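# Damián Leiva

Damián Leiva is a hotel trainer and former night porter, best known (if you've ever worked a reception desk in Fomholm, at any rate) for the front-of-house course he set up at the Prernora. I did that course myself, so take this article as the work of a fond ex-pupil who has tried to get the facts straight. Last revised July 30, 2023.

## Early life and first jobs

Leiva grew up above his aunt's launderette and left school with decent marks in languages and terrible ones in everything else. He wanted to be a ship's steward. The shipping line never wrote back, so he took a job washing up at a guest house called Tạ, where the owner taught him to carry four plates and to say good morning as if he meant it. He still talks about that kitchen more than any other place he's worked.

He stayed two years, then moved to nights at the Prernora, a 228-room hotel near the station. Night portering suited him. He read a lot, he learnt Czech from a phrasebook and then properly from the head receptionist, Boris Dvořáček, and he began keeping notes on what guests asked for between midnight and six. I've seen the notebooks — there's a whole shelf of them — and most of it is phone chargers, extra pillows and people wanting to know if the bar could be opened again.

## Training work

The course began almost by accident. Dvořáček went off for a knee operation one September and left Leiva in charge of three new starters, with no written instructions apart from a list of telephone extensions (half of them wrong!). Leiva wrote his own guide over a fortnight of night shifts. It was 622 pages long in the first version, which even he admits was too much, and Dvořáček came back and made him cut it down to something you could fit in a drawer.

The shorter guide became the basis of a six-week course, run in the old luggage room. You spent the mornings on bookings, bills and complaints, and the afternoons shadowing somebody who knew what they were doing. There was a whole day on tea trays, which we all thought was a joke until we had to do it. 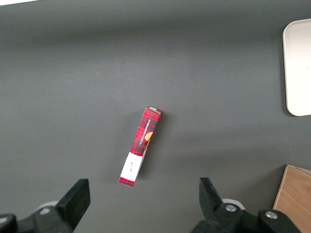

*Boxed biscuit in a red and black tartan pattern.*

His rule for trays was that the guest shouldn't have to ask for anything twice, and he was surprisingly strict about it. Milk on the right, spoon on the saucer, something sweet that wouldn't crumble all over the bed. I failed my first go because I'd forgotten the napkin.

By its tenth year the course had taken in roughly 200 people, quite a few of whom had never worked in a hotel before. He liked those best. He used to say that he could teach anyone the computer but he'd rather not have to teach them patience, and he picked people by having a long chat with them in the lobby and watching what they did when the phone rang.

## Cokura

Leiva left the Prernora to join Cokura, a small agency that finds staff for family-run hotels. He was brought in to write their induction material and ended up running the training side altogether, with Dvořáček coming out of retirement to help him on the bookkeeping sessions. The two of them argue constantly, mostly about whether a receptionist should ever sit down.
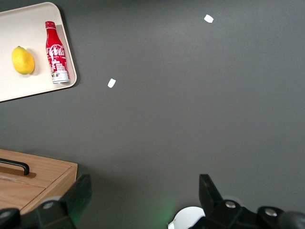

The agency work meant a lot more travelling, and he's said to me that he missed having one building to look after. On the other hand it got him into kitchens and dining rooms again, and he added a short unit on breakfast service for places where the same person checks you in at night and fries your eggs in the morning. That unit is still the most requested thing Cokura does, I'm told.

He also wrote *The Night Desk*, a slim handbook with a print run of 3000. It sold out slowly. I'd recommend chapter five, on lost keys, and I'd skip the one on fax machines.

## Personal life

Leiva lives in Fomholm, a short walk from the Prernora, and keeps two elderly cats. He sings bass in a choir, speaks five languages (he claims four and a half) and has never learnt to drive. He still turns up at the hotel for the staff supper most winters and usually stays to do the washing-up.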